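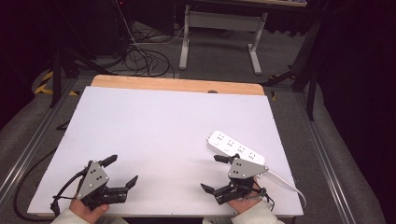

Power strip, four sockets, on the white board.

Four sockets is what my first apartment had in the whole living room, and two of them were behind the radiator. I've been reading old leases this month, so here is a thread on who pays for electricity when you rent a room in someone else's place.

My own case first. I rented a back room from Telma Espinoza for 14 months. The lease said "utilities shared fairly." It did not say what fairly meant. We found out in July, when the window units went on.

The July bill was 993 kilowatt-hours. Telma split it by person. There were three of us in the place, so a third each. Leandro Daza had the front room and worked nights. He slept all day with the air on. I was out from 8 in the morning until 7.

I thought a third was too much for me. Leandro thought a third was too much for him, because I cooked every night on an electric stove and he ate at work. We were both partly right. The stove used more than I would have guessed.

Ways people split an electric bill, from the leases I've read: by person, by square foot, by bedroom, flat fee folded into the rent, and submeter. Most of the old ones don't say anything at all.

By person is the easiest to run. It breaks down when someone's boyfriend starts staying five nights a week. Catalina Ledesma wrote a guest rule into her house agreement for this. After 2 weeks of overnight stays in a row, the guest pays a share. She says it has come up once and the guest paid.

By square foot sounds exact. It mostly charges people for floor. A big room with a lamp in it uses less than a small room with a space heater.

Flat fee is what I pay now. I like knowing the number. The landlord sets it high enough to cover a bad summer, so in the spring I'm overpaying. I've decided I can live with that.
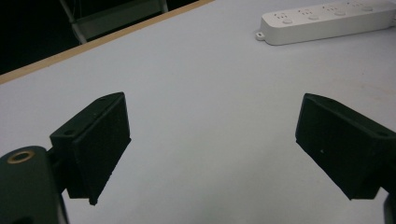
Submeters are the option people ask me about most. A submeter measures one circuit or one room, and you pay for what it reads. On paper it settles every argument. In an older building the wiring usually gets in the way, and one circuit may feed a bedroom, half the hall and the bathroom light. Before you pay an electrician to look, do a rough version at home. Clear off a table until it's as bare as the near part of this pale gray one, lay out every charger and appliance cord from your room, and write down the wattage printed on each. Then write the hours per day you use it. Multiply, divide by 1,000, and you have kilowatt-hours per day.

I did this for my old room after I moved out. The laptop, the phone and the lamp together came to almost nothing. The window unit was nearly the whole total. If I had done it in June I could have saved us some bad dinners.

Elba Escobar helps tenants in my old neighborhood with paperwork. I asked her what she would put in a room rental. She said to name the method, name the day the bill gets shown to everyone, and let every tenant see the actual bill. She was firmest on the last one. Plenty of people pay a share of a bill they have never seen.

She also said to check whose name is on the account. If it's yours, the power company comes to you for the whole amount no matter what your roommates agreed to.

Extra wrinkle in the Arancibia building, where a friend lives. The hall lights and the laundry room ran through one tenant's meter for years. She noticed when she went away for the whole month and the bill barely moved. If your bill looks the same whether you're home or gone, ask the landlord what else is on your meter. Put it in writing.

Rules on this differ a lot from place to place, so look up yours. In some cities a landlord has to disclose a shared meter before you sign. In others you find out on your own.

Telma and I are fine now, by the way. She switched to a flat fee for the next tenant, with an extra charge in the summer for anyone with a window unit. It's one sentence in the lease.

Juniper Van Dusen asked about gas and water. I haven't gotten far enough into those to say anything useful. Water is usually in the rent where I am. I'll do gas on Friday if I finish the last box of leases.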